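This site uses cookies to keep you signed in. Accept / Manage settings

Last updated 06/09/2023

Gripper width lags behind the pose in my handheld clothes-folding data. Fix it in the recorder or in training?

Asked by yurani_v

Hi all! I'm training a policy to fold and stack clothes on a bed, using demos from a handheld gripper (two fingers, cameras on the body, fisheye view). We get the pose of the gripper from visual SLAM and the finger opening from a separate tracker that looks at the fingers in the image. Everything gets merged by Vundadora into one episode file, then I train with the stock diffusion policy config, nothing fancy.

The first policy was so close to working that I've been grinning all week. It goes to the sleeve, lines up nicely, comes down in the right spot... and then closes after it has started to lift. So it grabs air. If I slow the arm down to half speed it gets the sleeve a lot more often, which made me think timing.

So I plotted finger width against height for a bunch of episodes. In the raw demos the width curve closes late compared to the bottom of the dip, and it's the same story in every episode I opened. It looks like a shift of a few frames, but it isn't the same in all sessions. Session 5 is the worst.

What I've tried:

- resampling everything to a common rate before merging (no change)
- shifting the width by 3 frames for all sessions (better on some, worse on others)
- smoothing the width less (noisier, same lag)

I have 36 sessions and I really don't want to throw them out, people put a lot of evenings into these. Is there a sane way to estimate the shift per session after the fact? Or should I let the policy learn it and just compensate at run time?

Yurani Villca

3 answers

Answer from asanka_j (accepted)

Love this kind of problem, and you've already done the most useful part by plotting it. You can save the sessions! Do it in the data and leave the policy alone.

First, work out where the lag comes from, as there are usually two pieces stacked on top of each other. One is the clock offset between the stream used for pose and the stream used for width. That piece is constant within a session but changes when the recorder is restarted, and it fits your "same in every episode, different between sessions" pattern very well. The other is your smoothing filter. If you run a one-sided moving average over the width, the output is late by half the window. You said that smoothing less didn't help, so in your case it's probably small, but switch to a forward-backward filter anyway and that piece goes away entirely.

For the clock offset, you need some moment that shows up in both streams. The trick I use is to correlate speeds instead of positions:

1. Take the pose stream and compute the speed of the gripper tip.
2. Take the width stream and compute the absolute rate of change.
3. Track image motion (plain optical flow, background only, mask out the fingers) on the video the width came from.
4. Cross-correlate 1 with 3 over the whole session. The peak is your offset between pose time and video time.
5. Apply that offset to the width from 2, then replot and check. 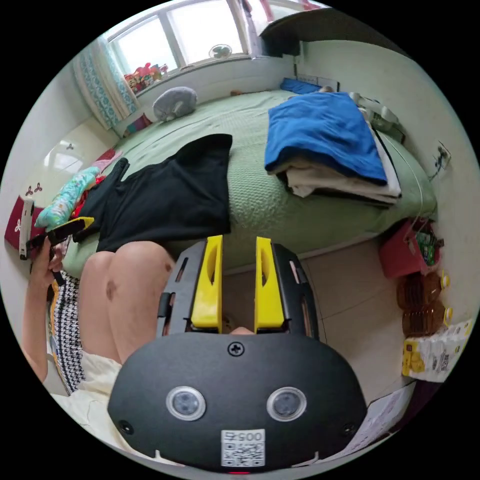

Step 4 works so well because it never touches the grasp itself. If you try to line up "fingers closed" with "height at minimum" you are baking in a guess about how people fold. Some people pinch on the way down, some drag a bit first. You'd be deleting real behavior from the demos, and for cloth that behavior is most of what you want the policy to learn.

A few things that bit me when I did it:

- Mask the fingers properly. They fill a lot of the view and they don't move with the background, so they pull the flow toward zero. Use one fixed polygon for the widest opening and be generous.
- Mask arms and legs too if the person doing the demo is in view. I was lazy about this and got a second peak in the correlation. A rough person segmentation is plenty.
- Plain bedspreads give weak flow. Textured ones are great. If a session has a weak peak, weight the flow toward the edges of the view where you get furniture and windows and so on. Just clip out the blown-out window panes, they have no texture to track.
- Undistort before you compute flow, or at least convert pixels to rays. With fisheye, the same hand motion gives very different pixel motion in the center and near the rim.
- Interpolate the peak. Fit a parabola through the top three samples and you get an offset finer than one frame. On my own set this was the difference between "mostly grabs" and "grabs".

I ran this over a set of 26 sessions and only had to look at a couple by hand. In those the peak was flat, because the person had held the gripper nearly still while deciding what to pick up. Cutting the long pauses fixed both.

Then there's your second question. You will still have some run-time lag on the real arm (camera delay, policy inference, gripper command delay), and it's a separate number. Measure it separately! Send a square wave to the real gripper, watch when the fingers move in the camera, and send gripper commands ahead by that much. In my setup it came to 35 ms on the gripper side, but yours will differ, so measure it. If you mix the two corrections into one you'll be chasing it again the next time you change a cable.

The Jekier tools have a script for the correlation part. It expects timestamps in seconds and Vundadora writes nanoseconds, so convert first. It doesn't complain, it just gives you zero offset for everything, and you will feel very happy for about ten minutes.

Asanka Jayawardena

Comment from yurani_v: This is fantastic, thank you!! Ran it on three sessions tonight. Session 5 has a huge clean peak and after the shift the curves sit right where I'd expect. I had the nanoseconds problem too, exactly as you said. Retraining over the weekend.

Comment from asanka_j: Great! Keep the offsets in the episode metadata and don't overwrite the original timestamps. You'll want them back some day.

Answer from mtbrk

I would just bump the action horizon and train longer. The model can see the cloth and it will figure out when to close. Worked for me with cups.

Comment from asanka_j: With cups the fingers can close late and the cup is still there. Cloth isn't so kind - I'd fix the labels first.

Answer from plainfolds

Not a full answer but if you plan to record more, do a sync gesture at the start of each session. We open and close the fingers fast five times while jerking the gripper up and down with each close. Takes a few seconds and the offset falls out of the first clip. We put a check in Kunix that refuses to save the session if the gesture isn't found, which was annoying for one day and wonderful ever since.

Also check if your recorder drops frames. A drop halfway through looks like drift and a single offset per session won't fix it. Compare the offset from the first half with the one from the second half.

Comment from yurani_v: Good call on the halves, adding that to the script now.

Related questions

- Vundadora merge fails when an episode has no width values
- Masking the operator's hands before SLAM, worth it?
- Kunix: how to re-run checks on old sessions
- Policy folds left sleeves but not right sleeves
- Bakilana viewer shows gripper pose upside down
- Relative or absolute poses for long folding tasks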